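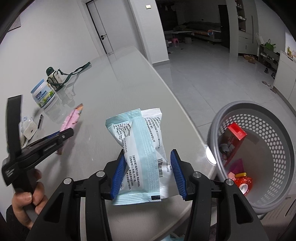 Last changed on 19 June 2021

Chapter 4
Small Sealed Packets: Reading, Sorting, Storing

In the previous chapters we worked with boxes and bottles, which stand up by themselves and have a front and a back. A flat packet is more difficult. It slides over its neighbor, it bends at the corners, and the text on it is often printed sideways, so the person who sorts must turn it before reading. On a glossy tabletop two packets can easily be taken for one.

The aqua and white packet at the front is closed with a crimped seal at both ends, and a textured strip runs along its middle. Most of its Chinese text is set along the length of the packet. The packet behind it shows other lines of text, with the code GB15979 among them, and a barcode lower down. Students who do not read Chinese can still do a part of the work: they can find the seals, the barcode and the numbers, and copy them exactly as printed. The meaning of a number should not be guessed. The "2021" on the rear packet, for example, is copied as "2021" and the column for the date stays empty until somebody has read the words next to it.

The method in this chapter was first written down by Maribeth Yap for the storeroom course in Brestenau, where one class had to sort 600 packets into baskets. Her first list had only 2 columns, "kind" and "number". Parveen Gunawardena later added a column for the condition of the seal — a folded corner is noted, but it is not by itself a reason to put a packet aside.

After this chapter you should be able to

— separate packets that lie on top of each other without pulling at the seals
— tell the lengthwise seal from the end seals
— copy a printed code without changing or completing it
— fill a basket so that the packets stand on their edge and can be counted

Words used in this chapter

Crimped seal: a closed edge with small pressed ridges.
Lengthwise seal: the closed strip that runs from one end of the packet to the other.
Edge-on: seen from the thin side, as with a packet standing in a basket.

Section 4.1 begins with the separating of packets. Please have a basket and a sheet of lined paper ready.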